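Getting the Kitchen Ready for a March

I've gone to a lot of protests out of my little kitchen in Amthorpe, and most of what I know about them happens at the sink. Fill your bottles the night before and leave a bit of room at the top. When 4000 of us went down to the square in May, the corner store had sold out of water by noon!

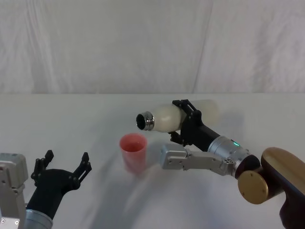
Food should be stuff you can eat standing up with one hand. I make flatbread rolls (hummus, cucumber, plenty of salt) and wrap them in wax paper, twisted at both ends. Skip anything with mayo. And if you're feeding a crowd, 34 rolls fit in my big cooler with 2 ice packs on top – I've packed it enough times to be sure.

For signs, I paint on old cardboard with leftover wall paint and let it dry flat overnight on the kitchen floor. Tape the edges too, or they go soft in drizzle. Write your phone number on your arm in ballpoint, then go over it in marker.

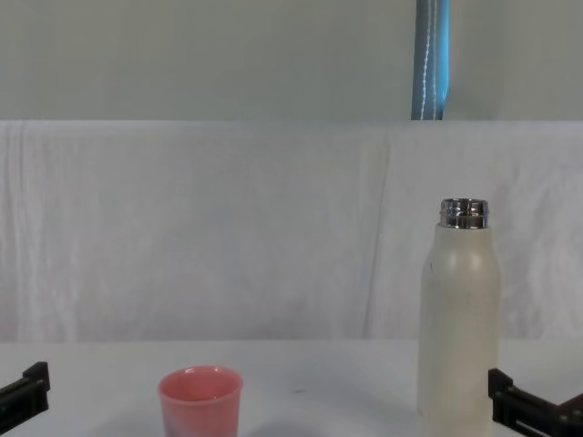 Dullel wrote in to say that marker comes right off with sunscreen, so put the sunscreen on first and let it soak in before you write anything. Good tip, and I've switched.

When you get home, wash bandanas by themselves in hot water, and rinse the bottles with a spoonful of baking soda. Shoes stay on the porch until morning.

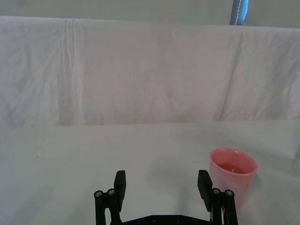 Tabletop with a pink cup

Next month I'll do soup for the long evening vigils.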